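Ticket 564: Drawer unit and can tray, drawer front does not stay closed
Product: Gandusen desktop drawer unit
Opened by: Femi Oyelaran
Assigned to: Colton Bouchard, Gaillard support
Status: waiting for customer

Femi Oyelaran, Friday 9:10
Hello. We bought the small drawer unit and the tray for our drinks table. The drawer opens good, but when I close it, it comes back out by a small distance. I have checked these things before writing:
- the unit stands on a flat table
- the drawer is empty
- the runners are clean, I wiped them with a dry cloth
The result is the same each time. The order was from the Costik shop and the unit is in use since October.

Colton Bouchard, Friday 10:25
Hi Femi, thanks for the details. Could you take the drawer out fully and look at the small stopper at the back of the left runner? It should point up. Also, what do you keep in the drawer normally, and how heavy is it?

Femi Oyelaran, Friday 11:40
I took it out. The stopper was pointing to the side, so I turned it up with my finger. Normally we keep napkins and straws there, and sometimes one or two cans of soda. I weighed everything on the kitchen scale and it was around 700 grams.

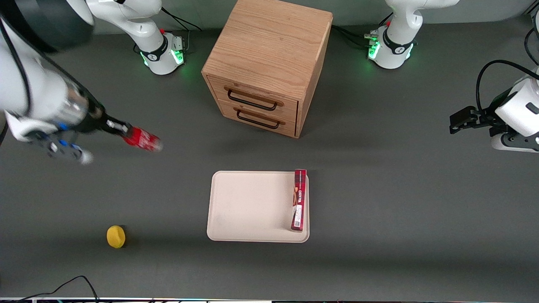

After the stopper was turned, I closed the drawer ten times. Eight times it stayed closed, two times it came back. So it is better, but I would not say it is solved. The manual says the drawer can carry 2,000 grams, therefore I think the weight is not the reason.

Colton Bouchard, Friday 13:05
Agreed, you are well below the limit. The stopper is probably worn. I can send the Fulley runner set, part 62, free of charge. Please leave the cans out of the drawer until it arrives. They roll to the back and knock the stopper.

Femi Oyelaran, Friday 14:30
Thank you, please send the part. For now the cans go on the tray. One question about it: is it normal that the edge is a little raised? I would like to know if a can can roll over it when it lies on the side. 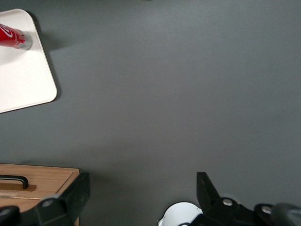 Soda can on the white tray, with the wooden box next to it.

Colton Bouchard, Friday 15:15
Yes, the raised rim is normal for this tray. It will hold a can against a light push, but I would stand the cans up if people bump the table a lot. Runner set is booked. Fit the left side first, then test with the drawer empty.

Femi Oyelaran, Friday 15:32
Understood. I will fit it and write the result in this same ticket. Please do not close it yet.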